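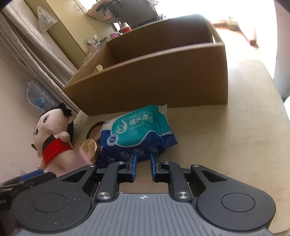 *Blue tips open, lined up on the wipes pack*

**ridgeback_lou:** Question on the Jement gripper. I wipe the black pads every 100 grabs and re-snug the big silver screw caps every 300. Is that too much? Mine are dusty again already!

**tapeworm2:** Wiping, fine. Leave the caps alone, you'll wear the threads. I check mine at 200 and only touch them if a finger wobbles.

**gidthorpe_sam:** Disagree, mine backed out twice last October (ugh). Put a paint mark across each cap, then you just look.

**ridgeback_lou:** Paint mark, ok, doing that tonight.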